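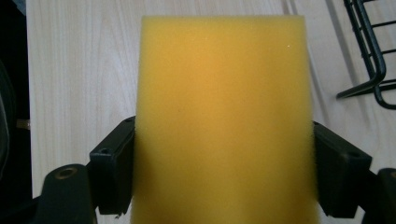
Sponges: what I buy and how I store them

The yellow foam ones come from Ingvarsson, in the plain block with no scouring layer. I switched after a year with the Arnmont two-sided type, where the green layer came away from the foam long before the foam itself was finished. A separate scourer lasts longer and can be replaced on its own.

A dry block from the current pack weighs 311 g less than the same block filled with water from the tap and left to drip for a minute. I repeated this with one that had been in use at the sink for a month and got a difference of 70 g less than that. The pores at the surface close up with grease, and a hot soak with washing soda recovers part of it.

Storage is simple. New blocks stay dry in the drawer under the worktop. The one in use stands on its short end next to the tap – flat on the steel it holds water along the bottom face and starts to smell within two days. Wring it, stand it up, leave the window on the latch if the weather allows.

Washing: 60 degrees, with the tea towels, in a mesh bag. No softener. The Imalness powder rinses out of foam without trouble. The liquid I had before that left a film and needed a second rinse.

Blocks that are past kitchen use get a corner cut off with scissors and move to the bathroom, then to the bike. The cut corner is the only marking I have found that survives a wash – pen does not, and neither does thread.

Next job is the drawer itself, where the runner on the left side sticks in damp weather.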